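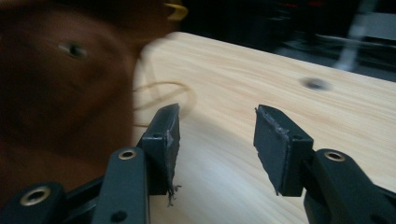
Plush is a pile fabric, and most of what goes wrong with a stuffed toy goes wrong in the pile or in the seams that hold it. The backing is a knit, usually polyester, and the fibres stand up from it like grass. When a toy has been handled for years the fibres bend at the root, mat together and stop returning to the upright. Brown hides this better than cream. A soft, fuzzy brown animal with dark bead eyes, laid on a pale wooden table, will show its outline well enough, but the worn patches only appear when the nap is stroked the wrong way.

Young-sook Ha has repaired soft toys at Clititholm for long enough to have opinions about thread. Her bench is by a north window and she starts at eight. The first examination is done by hand: limbs, neck, ears, then the long seam down the back, where the factory closed the toy after stuffing. That seam is nearly always sewn by hand and nearly always fails first.

"People bring me the eye," she says. "They've noticed the eye is loose. Then I turn it over and the back is open by a finger's width."

Eyes come in two main types. Safety eyes have a ribbed stem that passes through the fabric and locks into a washer on the inside. Older glass eyes have a wire loop and are sewn in with waxed thread taken through the head and tied off behind the ear. A safety eye can't be tightened from outside. The head has to be opened and a new washer pressed on, and if the hole in the backing has stretched, a felt disc goes in behind it.

Washing comes before any sewing, provided the stuffing will stand it. Polyester fill will. Wood wool won't, and neither will a toy with card in the feet. Ha uses a surface wash for anything doubtful: lukewarm water, a little wool detergent whisked to foam, and only the foam applied, with a soft nailbrush, in the direction of the nap. It is lifted off with a damp cloth and the toy is dried on a rack away from the radiator. Heat sets the matting.

Her colleague Woo-jin Ji looks after restuffing. He weighs the old fill before discarding it and replaces it at 80 per cent of that weight to begin with, adding more in small tufts once the limbs are in shape. New fill is springier than old. A bear packed to its original weight comes out stiff in the neck and won't sit.

For closing he uses ladder stitch in a doubled polyester thread, stitches 5 millimetres apart at most and closer at the neck. The thread is pulled up every few stitches, and the trapped pile is then teased out with a blunt needle until the seam line disappears. A pet slicker brush does the rest, used lightly, with the fabric held flat in the other hand.

Repairs are booked through the front counter. Toys should arrive dry, in a cloth bag, with any detached parts in an envelope marked with the owner's name.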